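Granite vs butcher block for an island, renters above and below us

nurnley_kate
ok so we have to pick a countertop by July and I'm losing it. Galley kitchen got opened up, island going in the middle. Husband wants granite, I want butcher block. Quote for the granite is 1,630 installed, block is 737 but we'd oil it ourselves. Two kids, one who puts hot pans anywhere. Talk me into something

Mendum4
Granite. Done. Had mine 18 years, never think about it.

sugeng_ngui
Block. I cook every day and glasses don't shatter when you tip one over. Sand it when it gets ugly. Oil it every month the first year, then whenever it looks thirsty.

Mendum4
"whenever it looks thirsty" = a chore forever. She has two kids

sugeng_ngui
It's ten minutes with a rag?? You have to seal granite too, people forget that part

Mendum4
Once a year if that. Some slabs hardly need it. Drip water on it, if it beads you're fine

efa.price
Fabricator's office here (not in your area so not selling anything). Couple things before you fight about material

Ask if the quote has the edge profile in it. And the sink cutout if there is one. Eased edge is usually the cheap one, ogee costs more and collects crumbs.

Ask where the seam goes. On an island you want none.

And floor. Stone is heavy, if you're upstairs get somebody to look at the joists. Your title says renters below??

nurnley_kate
yes second floor. nobody mentioned joists. great

efa.price
Probably fine, most floors take it, but ask. I'd want it in writing from whoever did the wall

DSouza_fan
can't believe nobody said laminate. Got ours at Demik, looks like stone from 4 feet away, kids draw on it, who cares

sugeng_ngui
Laminate and a hot pan kid, good luck

DSouza_fan
trivets exist. so do trivets for butcher block btw, it scorches too

sugeng_ngui
fair. scorch sands out tho

nurnley_kate
ok what about color if we do granite. Cabinets are dark brown and staying, I'm scared of it turning into a cave. Everything at the yard was black or that salmon pink

Mendum4
Go mottled. Brown and gray mix. Hides crumbs, hides water spots, hides fingerprints. Solid black shows every single thing

efa.price
Agree on black. Also go see the actual slab, the sample is the size of a coaster and tells you nothing

Mendum4
Brown/gray granite on dark brown island cabinets, so you get the idea 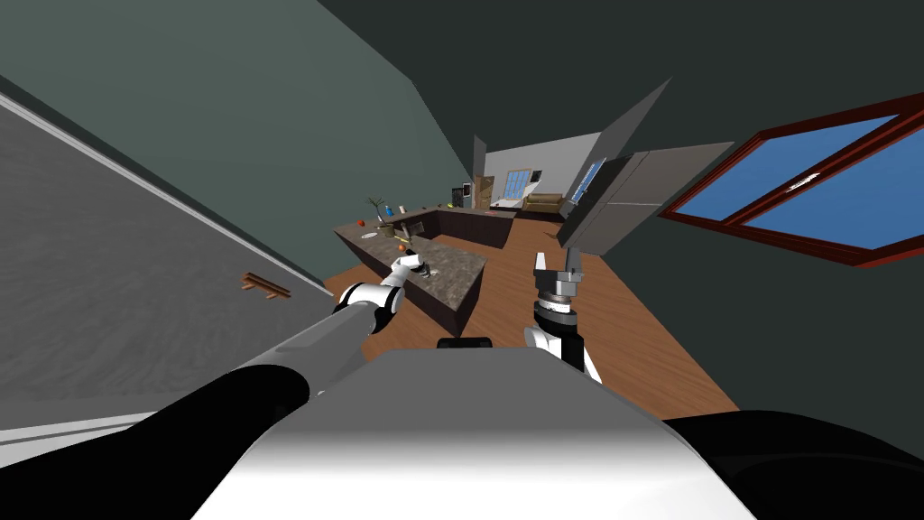

RE: color with dark cabinets

nurnley_kate
Oh ok thats less gloomy than I had in my head. Husband is being smug already

sugeng_ngui
still think it's a cold slab to knead bread on

Mendum4
cold is GOOD for pastry

sugeng_ngui
pastry yes. bread no. I'll die on this

nurnley_kate
could do granite on the island and block by the stove? or does that look like we ran out of money

DSouza_fan
lots of people mix. Looks fine if the heights match, check the thickness of both befroe you order

efa.price
What she said about thickness. You can shim the thinner one but tell the installer ahead of time

nurnley_kate
calling about the joists in the morning, will report back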